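## 6. First grip test (Ruawai hand, Godix controller)

The Godix quick-start sheet says the hand is "ready for delicate items out of the box." Treat that as advertising. Ours needed most of an evening in the Herolthorpe workshop before I'd trust it near anything with a skin.

1. Switch off the arm and wait for the controller light to go out.
2. Check that the wrist cable has slack through the full turn. The printed diagram shows it too tight.
3. Power up and load the Proltell profile. Ignore "Auto Soft." I have yet to see it do anything.
4. Set grip force to 57. The default is 166, and I can't think what they were testing it on.
5. Set closing speed to 70.

**Caution:** Keep your own fingers out of the hand while it closes. The stop button works, but there is a lag.

For fruit in a bunch, aim for the stem area and let the berries hang. Closing on the berries themselves is asking for juice in the finger joints. 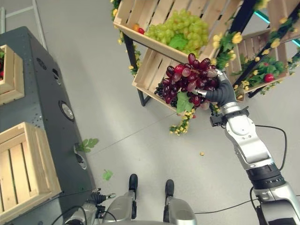
6. Raise the arm slowly and hold. Watch the thumb tip, which tends to creep on a long hold.
7. If it creeps, add force in small steps. Don't jump to the next preset.
8. Lower the arm until the load is supported before you open the hand.

**Note:** Error 193 is listed as "object lost." We have also had it with the object still in the hand, so look before you restart.

Repeat the test after any firmware update. The last one put the force back to default without saying so.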